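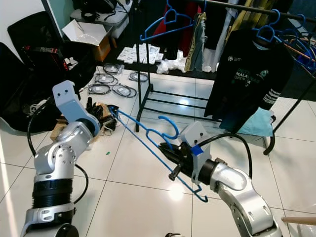
*Fig. 12. Both arms on one hanger, clothing rack behind.*

## When both hands hold on to the hanger

I wrote this bit in August after the Skurnby cell stopped on me with error 214 three times in one morning. The error means the two wrists are pulling against each other and neither will let go. Elsa Aasen had the same thing over at Brekke, so I don't think it's just my set-up.

**Caution:** don't reach in and tug the hanger free. The brakes are on but the arms still hold a load, and they can jump when it's released.

1. Press the stop button on the Wimeo box, even if everything already looks still.
2. Wait for the amber light. Mine takes about 300 seconds, so go and put the kettle on!
3. Check where the cables run. If one is looped over a joint, leave the arms alone and ring whoever looks after your cell.
4. In the Neltunier menu, pick **Release one side** and choose the two-finger gripper. Hold the hanger by its hook while it opens.
5. Now release the other hand (the one with more fingers). It's slower and lets go in stages - keep your own fingers well clear.
6. Jog both arms back from the rack at speed 2, no faster.
7. Clear the error and run one empty hanger across before you go back to shirts.

**Note:** if 214 comes straight back, redo the handover calibration. I skipped that the first time and lost the rest of the morning to it. Any coils of cable on the floor want shifting before you start walking round the arms, too.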